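Home > Boards > Kitchen and Table > Best way to season a carbon steel wok on an electric coil?

saltmarsh_lou
Posted 3 December 2018, 7:12 pm

Hi all! Long-time reader, first real post. I finally bought a carbon steel wok, the 14 inch Bruko with the flat bottom, and I am so excited I can hardly stand it. My question is about the seasoning. My apartment in Staltdale has an old electric coil stove and every set of directions I find assumes a big gas flame. Oven method? Stovetop in sections? The handle is wood and doesn't come off, so I'm nervous about the oven.

Also, what oil? I have canola and a bottle of flaxseed my sister gave me.

pepperjack_dan
Posted 7:31 pm

Congrats, you are going to love it! Stovetop, in sections. Scrub it hard first with steel wool and hot soapy water, because that factory coating has to go. Then put it on high and tilt it around until the metal turns from gray to blue to sort of brown. It takes forever on a coil, so put on a long podcast. When the whole inside has changed color, turn it down, wipe on a very thin coat of canola, and keep wiping until it looks like you took it all off again.

Open every window you have.

mrs_fennel
Posted 7:44 pm

Flaxseed! It dries harder than anything else and it looks gorgeous, like black glass. I did my skillet with it in November and I keep going into the kitchen just to look at it.

pepperjack_dan
Posted 7:50 pm

Have to disagree, mrs_fennel. Flaxseed looks great for a month and then it flakes. I had little black chips in my fried rice. A wok gets banged with a metal spatula all day long, and that finish is too brittle for it.

mrs_fennel
Posted 7:58 pm

Then your coats were too thick. Mine hasn't lost a speck. But I'll admit a skillet has an easier life than a wok.

oldgasrange
Posted 8:20 pm

You're both fussing over it too much. I learned from the cook at Srisuk, the little noodle place that used to be by the bus station, and what they did was fry a big pile of scallions and ginger in lots of cheap oil, push it all over the sides for 20 minutes, throw it out, and start cooking. The wok gets seasoned by dinner. Mine was ugly and blotchy for weeks and then one day eggs just slid out of it. Best day!

saltmarsh_lou
Posted 8:33 pm

Oh I love that. So blotchy is OK? I was picturing it perfectly black like the ones in restaurants.

oldgasrange
Posted 8:36 pm

Blotchy is fine. Blotchy is what it looks like when somebody's using it.

tinroof77
Posted 9:02 pm

Jumping in on the handle. You can wrap it in wet rags and foil and use the oven, and people do, but I scorched one that way. I'd stay on the stovetop. The sides do get less heat on a coil, so for those I turn the wok on its edge and hold it there with a good mitt. Slow, but it gets there.

And please, please don't leave it in the dish rack afterward. That was my biggest mistake with my first one. I washed it, stood it up next to the plates like everything else, went to bed, and it had orange freckles by breakfast. Carbon steel wants to go right back on a warm burner until it's bone dry, then a tiny wipe of oil.
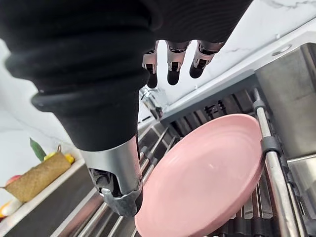

If you do get freckles, no need to panic. Salt, a paper towel, a drop of oil, rub it off, done. I've brought back a wok that sat in a garage for years, and it's the one I use on weeknights.

mrs_fennel
Posted 9:15 pm

Yes to the burner trick! I do 2 minutes on medium. Any longer and I forget it's on — ask me how I know.

pepperjack_dan
Posted 9:21 pm

Is a little soap allowed, or are we having that fight too?

tinroof77
Posted 9:24 pm

A little dish soap is fine. I said what I said.

oldgasrange
Posted 9:30 pm

No soap! Hot water and a bamboo brush. The Zindico brush is cheap and lasts me a year.

saltmarsh_lou
Posted 10:48 pm

OK, I couldn't wait. I scrubbed it, did the color change (it really did go blue, so pretty!) and then did the scallions and ginger in canola. The smoke alarm only went off once. The bottom is dark brown, the sides look like a map of somewhere, and my whole place smells amazing. Flaxseed is going back in the cupboard for now, sorry mrs_fennel.

Next question — what should I cook first? I've got ground pork, half a cabbage and some leftover rice.

oldgasrange
Posted 10:55 pm

Pork and cabbage, plenty of oil. Save the rice for round two, it sticks on a new wok.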